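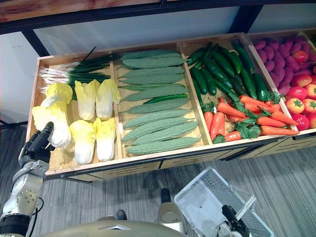
Produce picking at a four-compartment bin: left gripper on a napa cabbage, right gripper holding the basket.

Mallet dual-arm picking station
Equipment and budget notes

The Mallet is a two-armed unit for selecting loose produce from open display bins into a hand-held basket. One arm grips, the other carries. It is supplied by Sasutar and configured at the Planddale workshop.

What to budget for
Base unit with both arms and controller
Multi-fingered grippers, one pair fitted, one pair spare
Perforated plastic baskets, 3 per station
Annual service visit, priced separately
Artificial produce set for commissioning

Site requirements
Floor: level, hard or short-pile carpet
Clear space in front of the bin: 300 cm
Bin: open top, fixed dividers, up to 4 compartments
Shelving above the bin must leave room for the forearms at full reach. Send a dimensioned sketch with the order.

Planning
Mixed compartments take longer to set up than single-item ones. Cucumbers and carrots sharing a compartment should be quoted as two items. Leafy tops and bundled stock, such as green onions, need their own grasp settings.

Lead time is confirmed on receipt of the site sketch. Orders placed before the end of March are held at the current price. Part number for the spare gripper pair: 966.

Quotations: Isabelle Kennedy
Site surveys: Aled Lloyd, Wednesday only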